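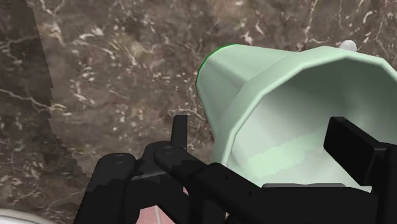 Ask why a patient waited so long for a bed, a ward nurse at Sulden General once told a group of students, and you will get a different answer on every floor. The emergency department will say the wards are full. The wards will say they can't discharge anyone before the pharmacy sends up the medicines. The pharmacy will say the orders came in at noon, all of them at once.

Chapter 4
Patient Flow and the Discharge Process

Chapter 3 dealt with how patients enter a hospital. This chapter is about how they leave, and why the timing of their leaving matters to people who have not yet been admitted.

A hospital bed is in use from the moment it is assigned until it has been cleaned and released. Treatment takes up only part of that time. The rest goes to waiting: for a test result, a signature, a ride home, a place in a rehabilitation unit. Planners call these non-clinical hours. In a small hospital they may be tracked on a whiteboard – in a large one they are usually recorded in the bed management system, though not always well.

The main case in this chapter is Sulden General, which serves the town of Sulden and the farming district of Vuditz to its north. It has 187 staffed beds. In the year we look at, it discharged 1474 patients from its two medical wards. Of these, 897 left the ward after 2 p.m. The busiest hours for new admissions from the emergency department began well before that, so patients who needed a bed in the late morning were often held on stretchers until the afternoon.

None of this means the hospital was short of beds overall. On most nights some were open. The trouble lay in the hours between breakfast and mid-afternoon, and a daily count taken at midnight did not show it. Section 4.2 explains how the midnight census is taken and what it leaves out.

Section 4.3 follows a single discharge from the doctor's order to the cleaned room. Section 4.4 looks at patients who are ready to leave but have nowhere suitable to go, a group that needs different remedies. A patient waiting on a prescription can be helped by a change in the pharmacy's schedule. A patient waiting on a long-term care place can't.

Section 4.5 compares Sulden with the Roman Street Clinic, which opened a discharge lounge next to its main entrance. The lounge freed beds earlier in the day but needed a nurse of its own, and the wards disagreed over who should supply one.

Key terms
Bed turnaround time
Discharge lounge
Midnight census
Non-clinical hours

Before you read
Think of a hospital stay you know something about, your own or a relative's. Write down when the patient was told they could go home and when they left the building. Keep your notes – you will need them for the exercise at the end of Section 4.3.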